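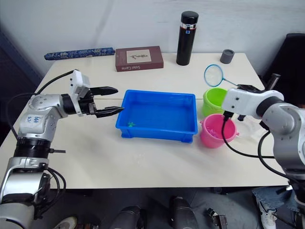

Posted February 13, 2020 by the Fluvden cell operator, Triverau site

Left gripper stops closing at random during the tray task

Status: open, workaround in use

Hello. I write here everything I know until now about this fault, so the next shift does not start again from zero. Please excuse the length.

Setup

Two arms on the white table, parallel gripper on the left one, controller software is the Fluvden build we have used since October. The task is the toy sorting one. The blue tray is in the center, the green and the pink bucket stand to the right of it, and the small parts go from the tray to the buckets. The left arm works in the tray. The right arm works over the buckets. When I wrote this ticket there was only the green star left in the tray, near the front left corner, and this corner is exactly where most of the faults come.

What happens

The left arm goes down to the tray, the fingers open, and then the close command is sent but the fingers do not move. The arm waits. After the timeout the controller writes "grip not confirmed" and both arms hold their position. There is no strange sound and no smell. The arm itself stays under control, I can move it by the pendant without any problem. Only the gripper is dead. If I turn the gripper power off and on again, it works until the next time.

I went through the log of the last long run. It was 1,000 cycles and the fault came 172 times. It does not come regularly. Sometimes I have a long quiet period, and then nine faults come almost one after another.

What I tried, in order

1. Restarted the controller. No change.

2. Loaded the older gripper driver. No change, so I put the new one back.

3. Changed the closing force from the normal value to low, then to high. With the low value the toy slips sometimes, but this is a different problem. The fault comes with both.

4. Cleaned the fingers. There was dust in the serrated part on the inner side. I hoped for this one, but no change.

5. Swapped the gripper signal cable with the spare from the Stison box. Here it became better for the rest of that run, and I wrote in the shift book that it was solved. This was too early. On the next run the fault was back.

6. Ran the same program with the tray moved closer to the middle line of the left arm, so the wrist has less distance to go. In this position the fault almost disappeared.

Step 6 made me look at the cables again. On the left arm the black cable makes a loop up behind the arm and comes over the left side of the table. When the arm stretches out, the loop becomes smaller and the plug at the wrist gets pulled a little to the side. I held the plug with my hand (arm stopped and power to the motors off) and moved it slowly, and the gripper status light on the controller went off and on. So I think now that the contact in the plug is bad, or the socket on the wrist side is bad. It would also explain why the spare cable was better at the beginning. A new plug sits more tightly.

I can not explain why it is the front left corner more than the others. The distance is not the longest there. Maybe it is the angle of the wrist. If somebody knows this better, please write it below.

Safety matter -- please read this also

During one of the faults I made a mistake. The arms were holding, and I turned on the gripper power with the program still paused and not stopped. The controller had kept the old close command in memory. The fingers closed at once, fast, with my hand near to the tray. I was not touched. But it was not far.

I did not find this in the manual from Saarinen, which is the one we have for the cell. It says only that the gripper can be powered again "after a fault", nothing about the pending command. Until there is an answer from them, I ask everybody to do it like this:

- Stop the program, do not only pause it.
- Clear the command queue on the pendant.
- Step back from the table, feet also. Two persons were sitting with their legs under the table last week and the stop button was behind them.
- Turn on the gripper power.
- Wait 10 seconds before you put a hand on the table.

The right arm has the same controller and the same memory, so the rule is for both sides, even though its gripper had no fault until now. Its cable hangs in a long curve over the right side of the table. I would like to tie it higher when we do the left one.

Workaround

Tray stays near the middle position. I put tape on the table to mark it. Speed of the left wrist is reduced. With this the cell is usable, but the cycle takes roughly a quarter longer, and the taught points for the old tray position must not be used. I renamed them so they are not loaded by accident.

Needed

New socket for the left wrist and a cable holder on the forearm, so that the plug does not carry the pull. The order is sent, no delivery date yet. Also a written answer from Saarinen about the command memory.

I keep the ticket open. After the socket is changed I will repeat the long run with the tray back in the old position and add the fault count here.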